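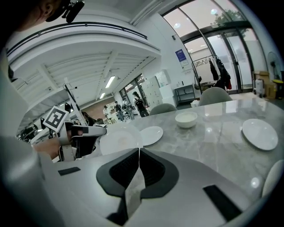 Night Shift Notes: Changes to Evening Handover

Dear all,

Starting this month the evening handover on the second floor moves to 9:45, fifteen minutes earlier than we're used to. I know that's one more thing to remember, and I know some of you come straight from putting children to bed (I did it myself for years!), so please talk to Lucyna Kaczmarczyk if the new time is going to be a problem. She has already swapped shifts for 3 people and is happy to look at more.

The earlier start gives the aides a proper chance to speak up. For too long the nurses have talked to each other over the desk while the aides were already off answering call lights, and then a resident who hadn't touched her supper went unmentioned until breakfast. From now on the evening aide goes first, room by room, and the charge nurse adds to it afterward. Brittany Perron tried it this way on her wing all through June and liked it so much she won't go back.

A few of you asked about the paper sheets. Yes, keep filling them in, and please, please write down fluids as well as meals. The yellow sheets are for residents who need turning in the night, and they stay clipped to the door.

The lifting refresher is on again too, in the dining room after lunch is cleared. Krisztina Pintér is teaching it and has room for a few more, so put your name on the list by the time clock. Wear flat shoes, and bring your own gait belt if you have one you like.

And a very warm welcome to Nimal Ekanayake, who joins us on nights from Gajewski House. Do say hello, and show him where we hide the good coffee.

Zofia Kaczorowski
Night Supervisor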